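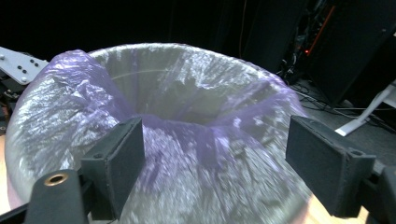 Dima Akl
Student, software track; responsible for the perception and grasp timing modules

Project report: Release detection for a bin-drop task

1. Scope

The task is simple to state. An object is carried to a lined wastebasket, the fingers open above the rim, and the policy has to register that the release belongs there. Demonstrations are recorded with a hand-held gripper, and the same two-finger geometry is used on the arm. My part of the work was the software that labels each recording with a release time and a bin opening estimate. Rami Jaber wrote the planner, which is covered in his own report.

2. Opening estimate

The first version fitted an ellipse to the rim. It performed poorly on lined bins. A translucent bag folded over the lip produces a wide, wrinkled collar, and the glossy ridges return bright highlights that the edge detector treats as contours. The fit jumped between the outer collar and folds on the inner wall, sometimes within consecutive frames.

The second version drops edges entirely. A small segmentation network predicts the collar and the darker hollow as two classes, and the opening center is taken from the hollow mask. We trained it on 3000 labeled frames. Saturated pixels are masked before the loss is computed — without this step the network learned to follow the highlights.

3. Release time

Finger width alone is not a reliable signal. Operators often open the gripper slightly to adjust a grasp. The labeler, Dernex, therefore requires two conditions: width above threshold for 4 frames, and an opening center inside the region between the finger pads. The pads are matte black and easy to segment, so the region is recomputed on every frame.

4. Known problems

The hollow mask shrinks when the background behind the bin is dark, and the center then drifts toward the far wall. Shadi Issa suggested a temporal filter. A median over about 10 frames removed most of the drift but delayed the label, so it is off by default.

The configuration file still stores the threshold in raw encoder units. It should be in millimeters before the planner reads it directly.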